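Campus Life > Features > Student Projects

December | By Neelam Mathur

Fruit Sorting, One Orange at a Time

The robotics club at Mishra College has 16 members this term, and most of them have spent more time with fruit than with code. Their project, called Nallow, is meant to teach a robot arm to pick up soft, round things without bruising them. The arm comes later. First the club needs examples of the job done well, and those come from students working hand-held grippers themselves.
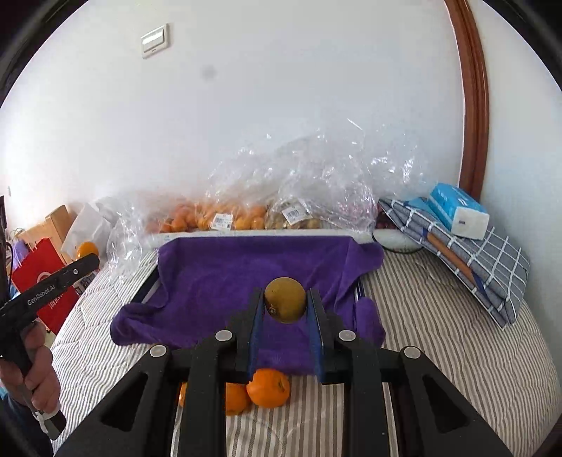
Kamlesh Jaiswal, a second-year student, wrote the list of tasks. There are nine, starting with a plain lift and ending with moving fruit from one pile to another. He wanted ordinary shopping and an ordinary room, with the mess left in. The oranges sit straight on a striped bed cover, a purple towel lies next to them, and more fruit waits in clear plastic bags against the wall. The round brownish fruit is held between two blue pads, and members learn to stop squeezing as soon as the pads meet the skin.

"People close it too hard on the first day," Jaiswal said. "Then they get scared and drop everything."

Prasanna Begum keeps the log. By the end of last month the club had 747 recorded tries, and she had thrown out 52 of them, mostly for rushed starts. She watches every one at normal speed – a slow way to spend an evening – and writes a short note beside it. Members who get the same note twice go back to the plain lift.
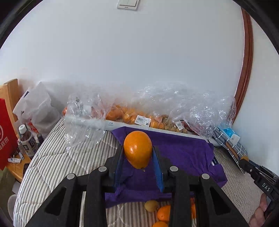 A large orange held upright between the gripper's fingers, over the purple cloth.

Oranges are the easy part, according to Begum. They are firm and the peel gives some grip. Smaller fruit rolls, and fruit inside a bag is harder again, as the film shines and slides. The club has put bagged fruit off until next term.

Bimla Chauhan, who teaches the control systems course, signs off on the work but leaves the sessions to the students. Her one rule is that everyone takes a turn with the gripper, including those who joined to write software.

The club plans to show Nallow at the spring open house. New members can sign up at the engineering office until 4 p.m. on any class day.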